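Section 4. Setting up the cable sorting exercise

This section is for club members who have already finished Section 3 (switching on the arms and the safety check). Please read all the steps one time before you start. The full exercise takes 60 minutes for a new team, and the preparation is the longest part of it.

4.1 What you need

One two-arm station with both grippers fitted.
Power supply units with their cables still attached.
One cardboard box with dividers inside.
The Brustico control program, opened on the station computer.
The club notebook, for writing down the run number.

4.2 Preparing the work area

1. Put the box on the white table, between the two arms. The long side of the dividers must point away from you.

2. Put the power supply units next to the box, on the side of the right arm. The cables must be on top and not under the metal body.

3. Open both grippers fully from the Brustico menu. Check that no cable is lying across the fingers.

4. Move each arm slowly by hand control over the box and back again. If a finger touches a divider, raise the start height by 7 millimeters and try again.

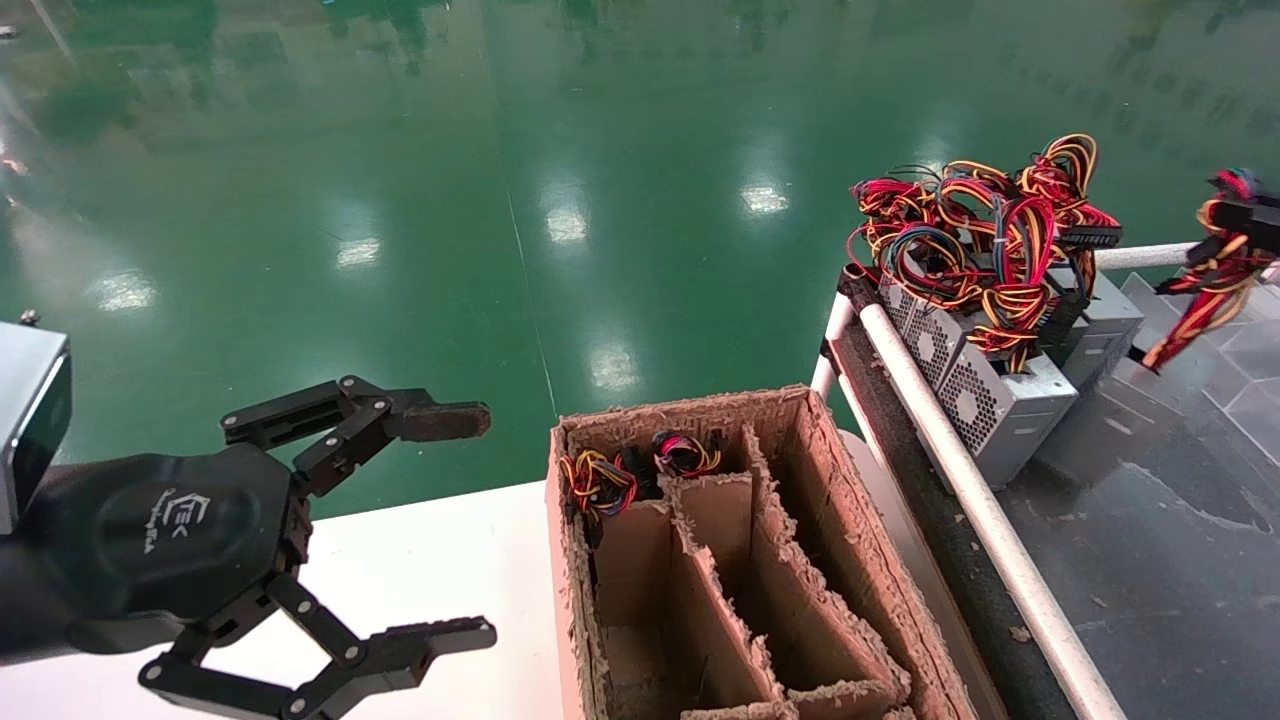 5. Save the start position under your team name. Do not save over the position called Ondura, which belongs to the beginners' course and is used by every new group.

Note: Torn edges on the box are not a problem for the exercise. Change the box only when a divider does not stand up by itself anymore.

4.3 Running the exercise

6. One student drives the left arm and one student drives the right arm. A third student stays at the stop button for the whole run and does nothing else.

7. Say the word "ready" aloud. Start only after the other driver has answered.

8. Take hold of a cable bundle near its middle. If you take it by the connector, the bundle turns around and is difficult to place.

9. Lift straight up until the bundle is free of the others. Wait for the swinging to stop before you move to the side.

Caution: Never pull on a cable that stays caught. Open the gripper, go up, and choose another place to hold. A strong pull can move the power supply unit, and it can also bend the finger links.

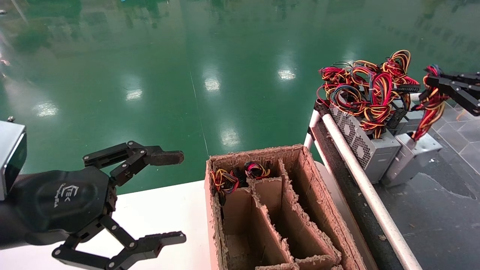
10. Lower the bundle into a free compartment, starting with the row farthest from you. Open the fingers only when the bundle has touched the bottom.

11. Return to the start position and let the other driver take a turn. The two arms must not be over the box at the same time.

12. When the run is finished, press Save and copy the run number into the notebook. The club has 2,127 saved runs now, and without the number it is very hard to find yours again.

4.4 If something goes wrong

The gripper closes but the bundle falls. Check the pads on the fingertips for dust and wipe them with a dry cloth. Then lower the closing speed by one level.

The program shows message 584. The wrist camera has lost its connection. Stop both arms, close the program, and open it again. You do not need to restart the arms.

The fingers hold the bundle but the wires stand up high and cover the wrist view. Continue with the head view only, or put the bundle down and take it again closer to the cable tie.

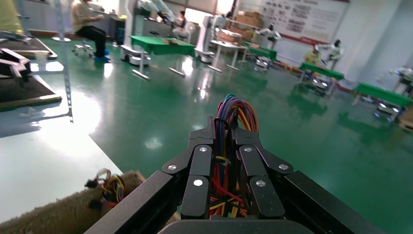
Adaeze Olatunji asks if step 8 could also give a closing force, as her team tried three different values in June and the middle one dropped fewer bundles. Please send the values to Tamunoemi Nnaji, and they will be added to the table in Section 6. Until then, use the force setting that the program offers when it opens.

4.5 Closing the station

13. Move both arms to the rest position and wait for the green sign in the program.

14. Switch off the right arm first, then the left arm.

15. Leave the sorted bundles in the box for the next team, and write in the notebook which compartments are full.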